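How to Spend a Night in a Wildlife Hide at a Waterhole
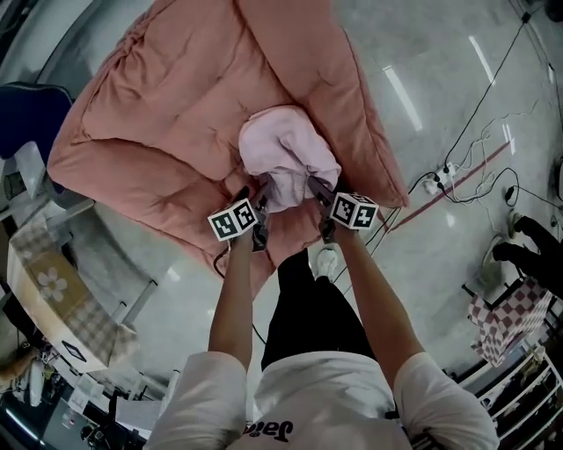

A night in a hide is very different from a drive in a vehicle. You sit in one place, the animals come when they want, and between two visits there can be many hours of silence. I have now spent 16 nights in the Plisance hide, in the Trorkano reserve, and I made most of the usual mistakes there during the first three. The hide has a concrete floor and two benches, and it becomes cold after midnight even in May. A sleeping bag alone was not enough for me. I recommend to bring something thick to put under you, and a large quilted comforter like the salmon-pink one in the photo is better than a camping mat, because it makes no noise when you turn over. Mats of foam squeak, and a kudu can hear this from the other side of the water.

Before you go

Reserve the hide at the gate office in Ellier. The key costs 300 for one night, and you must return it before ten in the morning. Ask at the same time which animals came to the water during the last week. The people at the desk write it in a book and they will let you read it.

Choose a night near the full moon if you can. With no moon you will hear a lot and see very little, unless the hide has a red lamp. The one at Plisance was broken on my last two visits.

What to pack

Warm clothes in soft fabric. Leave at home any rain jacket that rustles.
A headlamp with a red light. Cover the white button with tape so you do not press it by mistake.
Binoculars. Mine are 8x42 and they are good enough at dusk.
Food without strong smell, already taken out of its packaging. A bag of chips at two in the morning is a terrible thing.
Water, two liters for each person.
A bottle or bucket with a good lid, if the hide has no toilet. You may not walk outside after dark.

Arriving

Come at least one hour before sunset. Drive slowly on the last part and park behind the wall, with the front of the car toward the exit. Look all around before you open the door, then walk directly to the hide. Check the corners and under the benches for snakes and scorpions before you put down your bags. Close the door and lock it from the inside.

Open the window flaps now, while there is still light. Later the hinges will sound very loud.

During the night

Sit a little back from the window, so that your face stays in the dark. Keep your arms and your lens inside. If you are two persons, sleep in turns of two hours. Agree on a signal before, for example one touch on the shoulder.

When elephants arrive, stop everything you are doing. They often come so quietly that you notice first the smell, or the sound of drinking. Do not use a flash. If one of them walks to the hide and smells at the window, move back slowly and wait. Do not talk to it and do not close the flap in a hurry.

Hyenas sometimes lie down near the door. In this case you simply stay where you are until they leave. I once waited until 8:40 and missed breakfast at the Engebretsen camp.

In the morning

Wait for full daylight before you go out. Look through every window first, also on the side of the car park. Take all your trash with you, sweep the floor, and write your sightings in the book when you bring back the key.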